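Home Stories Poems Archive Submit Contact

The Last Crossing to Lamness
February 24, 2020

The ferry from Ullport was late again, and my aunt had already put on her coat. She sat on the chair by the door with her handbag on her knees. She had sat like this since breakfast.

"They will telephone when it comes in," I said.

"They never telephone," said my aunt.

I had come to help her leave the house. She had lived in it for 70 years, first as a child, then as a wife, then alone with the radio. Now she was going to Lamness, where her sister had a room for her with a view of the lighthouse. There were two suitcases in the hall. Everything else stayed, or had gone already to the neighbours.

I walked through the rooms to see that the windows were closed. The piano had left a pale square on the floor. In the pantry there was still the smell of autumn, because my uncle used to bring the apples in there, and he wrote the name of the tree on a piece of paper beside each kind. He did not let anyone eat from the wrong end.
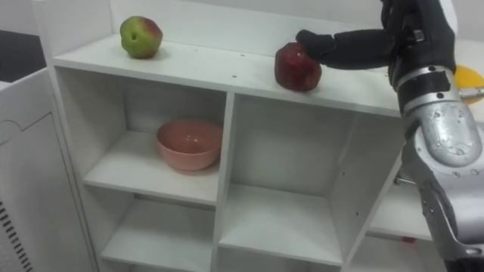
A green apple and a red one on the top shelf.

"Did you close the small window?" my aunt called.

I said that I had closed it.

"It does not close. You must push it and then pull."

I went back and I pushed it and then I pulled. It closed with the same noise it had made when I was nine, when I was sent to stay here for one summer, from June until the school began. That summer I wrote 226 words in a letter to my mother, and I remember the number since my uncle paid me a coin for every page and I wanted to know how long a page was. In the letter I asked to come home. My aunt took it to the post herself. Many years later I found it in the drawer under the bread knives, with the stamp on it, never sent.

I had never spoken with her about this. I thought I could do it now, while we waited. I came back to the hall and stood in front of her chair.

"Aunt," I said, "do you remember the letter?"

She looked at the handbag and opened it and closed it.

"You stopped crying on the second day," she said. "On the third day you had learned to swim. What should your mother do with such a letter on the third day?"

I wanted to be angry. I had been ready for it on the train, all the way from Imville.
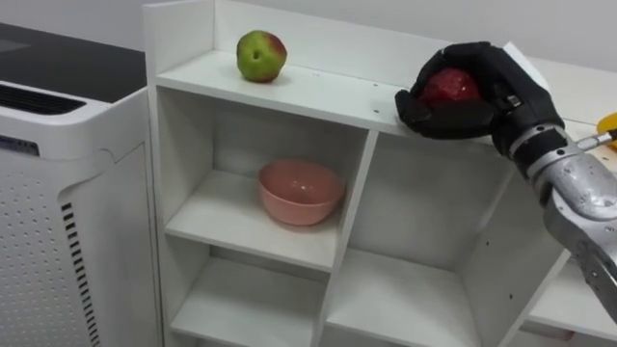

Let it go, the neighbour called from the path, the boat is in, I can see the smoke from my kitchen! My aunt stood up at once. She was a small woman and the coat was too large for her now.

At the door she stopped and gave me the key, and then she took it back and locked the door herself. She tried the handle. Then she put the key in my pocket, as one does with a child.

"You will come and push the window," she said. "When there is wind." 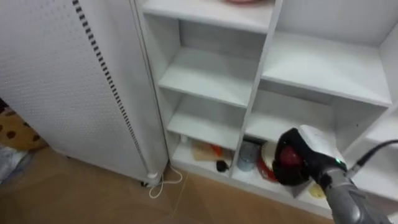
White shelves, with a light-brown board on the bottom one.

We went down to the harbour slowly, I with the suitcases and she with the handbag. She did not turn around to look at the house. I did it for her, and I told her that everything was shut.

Štěpánek

Comments

marram: I read this on the bus and missed my stop. My grandmother also kept a letter back, but in our family it was a love letter.

oldtimetable: Good story. I think the aunt should say sorry, even a little.

tidewater_k: She does say it, with the key. Please write also about the sister.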